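Gallbladder surgery: how long before I can go back to a job where I lift stuff all day?
Posted by Sheyla Londoño, Nov 7, 2025

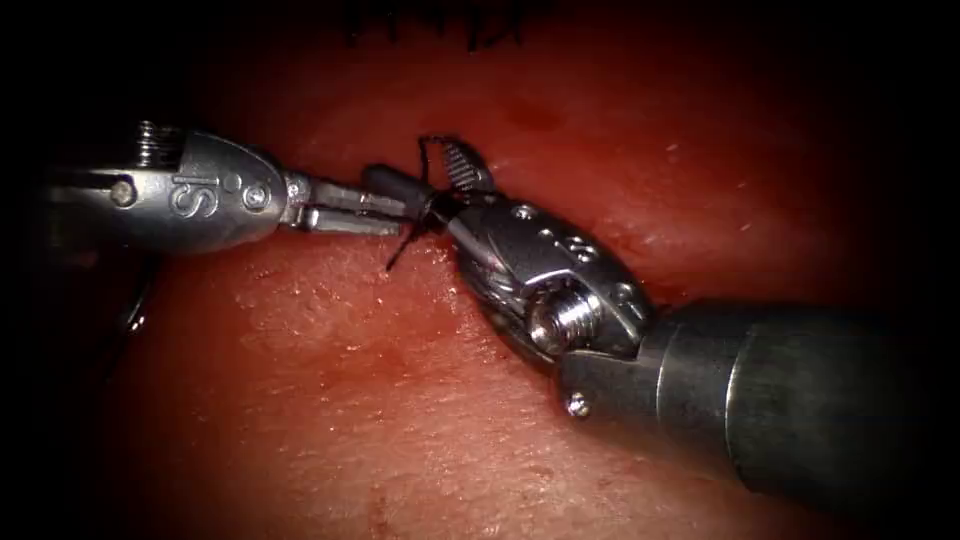

Kanyarat Khamphan: Can I jump in before you've even finished explaining? Please ask what your lifting limit is in POUNDS, and get it on paper. My boss thought "light duty" meant the small boxes.

Ha, okay, noted, thank you! Let me fill in the rest. I work in the receiving department at a garden supply place called Godar, which means potting soil, fertilizer, pavers, the whole heavy end of the store. I've been having attacks on and off ever since August, the kind where you sit on the bathroom floor at 2 in the morning and bargain with the universe. The ultrasound showed stones and the surgeon wants to take the gallbladder out through the little keyhole cuts. I'm fine with that. I'm a lot less fine with the time off!

My surgeon's office said "one to two weeks, depending." Depending on what, I don't know, because I was nodding along and thinking about rent. I have 19 hours of sick time saved up (yes, hours) and after that it's unpaid unless I can get on short-term disability, which I'm signed up for but have never used. So I guess I have three things I'd love to hear about:

How long were you really out if your job is physical?
Did you have trouble with food afterward? My cafeteria lunch is basically fried things.
Has anyone dealt with disability paperwork for something this short?

I'm 148 pounds and in decent shape if that matters. I'd like to hear from people who've done it, even if your story is boring. Boring would be great.

Loredana Ferraro

Boring story coming up! I had mine out two years ago, when I was doing stockroom work at Bretden. Went in early in the morning, home in time to be cranky about dinner. The cuts bothered me less than the gas pain in my shoulder, which sounds made up but ask anybody. They blow up your belly with gas so they have room to work and some of it hangs around. Walking helped me, so I did laps from the kitchen to the mailbox in my robe and the whole street got to enjoy that.

Now the work part. I was driving after a week (off the strong pills by then) and could have done a desk job right about there. Lifting was a different deal. My surgeon had me at nothing over ten pounds for four weeks, then back to normal a bit at a time. I've heard of people getting cleared sooner and people getting cleared later, so go by what yours tells you. What I'd do is call the office back and tell the nurse exactly what you do all day, like "I pick up bags of soil and put them on a pallet." I think when they say one to two weeks they're picturing somebody at a computer.

Food: I went easy the first few days, toast and soup and rice and bananas. Fried chicken in week two was a mistake and I'll leave it there. By the second month I could eat pretty much anything. My sister still can't do heavy cream, so it varies.

Other stuff I was glad I had: a small pillow to hold on my stomach when I coughed or rode in the car, loose pants with no button, and a stool softener. Buy the stool softener before you go in. And if you get a fever, yellow eyes, or belly pain that's getting worse when it should be getting better, call them that day, don't wait for the follow-up.

Wenceslao Cisternas

Can't help on the food, I eat like a goat and always have. On the paperwork, read your policy for the "elimination period." Mine was seven days, meaning the first week paid zero and then it kicked in. The form has a part for you, a part for the employer and a part for the doctor, and the doctor part is the one that sits on somebody's desk. Drop it off before surgery and ask who handles it.

Also ask for an itemized bill. First one I got had $2,828 on it that insurance was supposed to cover, and it took me two phone calls to get it taken off. Don't pay anything until the explanation of benefits shows up in the mail.

Hernia for me, not gallbladder, but same kind of paperwork. Good luck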